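Session 4: Grasping squashy things

Notes by Manaia Mahuika, for the Gasow shared workshop evening course

Okay, last time we got our arm bolted down and moving without anybody's coffee going over (mostly). Tonight it has to pick things up! Bring your printout of the joint limits from session 3, and please update your copy of Treltden before you arrive, because the workshop wifi crawls after 7 p.m. when the laser cutter people show up.

Why soft objects? I started my own build at home with wooden blocks, and I got pretty smug about it. Then I tried a felt toy and everything I'd tuned was useless. A block stops the fingers dead, so the motor current jumps and you know you've got it. Felt just keeps giving. The current creeps up, the fingers keep closing, and your threshold never trips — or it trips way too late and you've folded the thing in half.

So we work with two numbers, finger gap and current, and we log both. In Cudine the gripper log is on the second tab. My threshold at home ended up at 14 on the current scale, but please don't copy that, your fingers and springs are different from mine.
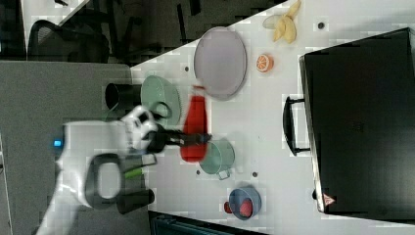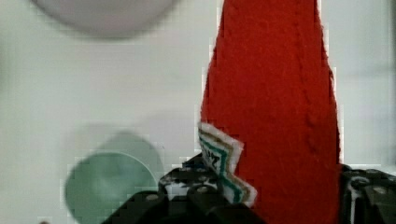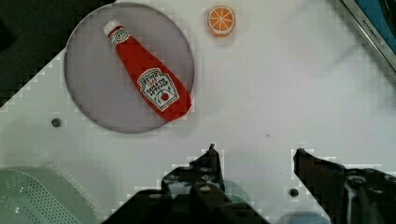 Play-food table: first the arm with the red bottle in its gripper, then two wrist views, one with red felt between the fingers and one with the ketchup bottle lying across a plate.

A word about the wrist view. When the object is right between the fingers it can fill a huge part of the picture, and whatever is on the table behind it goes to mush. Don't try to plan your next move from that. Back off, look again, then plan. I lost a whole evening in February to this (and one log file of 2687 lines that I still haven't had the heart to delete).

To do at the bench:

Close on the felt slowly and write down the gap where the current first moves.
Repeat 4 times, turning the object a little each time.
Pick your threshold, then try it on something hard and see how badly it does.
Keep a hand near the stop button, always.

Reading for next time is chapter 7 of the Ertürk handout, the part on slip. Skip the math box if it scares you, we'll do it together on the whiteboard.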